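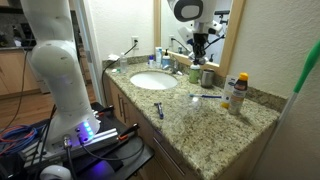 White robot arm next to a granite countertop.

About Grernden Books

Small press, young adult and middle grade fiction, plus a few things in between. We're in Biten, upstairs on Sarmiento Street, over the shoe repair. Ring twice, the bell sticks.

We've got 29 books in print right now. Mostly contemporary. School stories, family stories, friendship breakups, first jobs, two ghost novels, one long thing about a swim team that outsells everything else we have. No dragons so far. We'd take a dragon if it was a good one.

What we do

Four novels a year, sometimes five. Two in spring, two in fall, and the fifth one when somebody sends us a manuscript we can't put off. First novels are more than half the list. A lot of our authors come to us without an agent, and we read everything that gets sent in during the open month.

Most of the books run short. We like a novel a kid can finish over a long weekend. Longest one we've done is 467 pages and we argued about it for a year, then printed it without cutting much. It's the one librarians write to us about. So we don't have a rule any more, just a preference.

Ages: twelve and up for the main list. Eight to twelve for Flondari, see below. We put the age range on the back cover in small type and let parents and teachers sort out the rest. If a book has hard stuff in it (a death, a shooting, drugs, somebody getting hurt at home) there's a plain note on the copyright page and on the book's page on this site. Teachers asked for that. Took us too long to do it.

Flondari

Our younger imprint. Started when three manuscripts in a row came in that were great and were obviously for ten year olds. Different cover look, bigger type, some line drawings inside. Seven titles so far. Same editors, same office, same coffee maker. If you're sending us something and don't know which list it belongs on, don't worry about it, we'll move it over ourselves.

How we work with authors

One editor start to finish. You get a letter first, usually long, then a phone call, then line edits. Two rounds, three if it needs it. We don't do the thing where your editor goes quiet for five months. If we're running late we tell you.

Advances are small. We say the number in the first email so you can decide if it's worth your time. Royalties go out twice a year with a statement you can read without a calculator. Rights revert if a book's out of print for a year, no letter required.

Authors see the cover early, while it can still be changed. They don't get final say but they get a real one. We have thrown out finished covers becuase the author said the girl on the front looked nothing like the girl in the book. She was right. It cost us a printing slot.

First printings are small too. For a debut it's 600 copies, then we reprint when they go. Some of them go in a month, some take two years. We keep them all in print anyway. Boxes along the hallway, boxes under the desks.

Open submissions

Every June. The whole month, midnight to midnight. This year's window closes Sunday, June 30, 2024, and after that the form shuts itself off, so please don't email asking us to turn it back on. It's the same answer every year.

Send the first three chapters and a one page summary that gives away the ending. Yes the ending. We need to know you have one. Regular font, page numbers, your name on it somewhere. A cover letter is fine, keep it short. No art for novels.

We cap it at 300 submissions a week so we can read them properly. If you hit the cap, the form tells you and opens again Monday morning. Everybody gets a reply. Usually by Thanksgiving. A no from us is a short no, sorry, there's not time to do notes on all of them.

Things we'd like more of: brothers and sisters who like each other. Kids with jobs. Small towns written by people who've lived in one. Funny books. Really, funny books, we get almost none. Sports other than football. Grandparents who aren't dying.

Things we have plenty of: diaries found in attics. Secret royalty. Novels in text messages (we did one, it was hard to typeset, never mind).

Schools and libraries

Discount on class sets, ten copies or more, mixed titles okay. Purchase orders okay. Discussion guides are free on each book's page, written by working teachers and we pay them for it. Print as many as you want.

School visits depend on the author. Some love it, some would rather have a tooth out. Ask us and we'll ask them. Video visits are easier to set up, half an hour, no charge for the first one if the class has read the book. For in person we ask the school to cover travel and a fee that goes to the author, all of it.

Slightly bent and dinged copies go to classroom libraries twice a year. Get on the list by sending us your school name and grade level. First come first served and we can't do requests by title.

Bookstores

Order direct or through your usual wholesaler. Direct is faster. Returns accepted up to a year, please don't put stickers on the covers. We have bookmarks and shelf cards if you want them, just say how many.

The office

Open weekdays ten to four. You can come in and buy a book off the shelf by the door, we take cards now. Parking behind the building is for the shoe repair customers only, use the street. Stairs only at the moment, so if that doesn't work for you call up and somebody will bring the books down and talk on the bench out front.

Review copies, foreign rights, permissions, all go to the same inbox. Put what it's about in the subject line and it'll get to the right desk. We answer in a couple days, slower in June for obvious resons.

Recent posts

Fall list: first look at the covers
What goes in a one page summary
Swim team novel, sixth printing
New discussion guides for grades 7 and 8
Flondari titles now in library binding
Bent copy giveaway, how to sign up
Why we put content notes on the copyright page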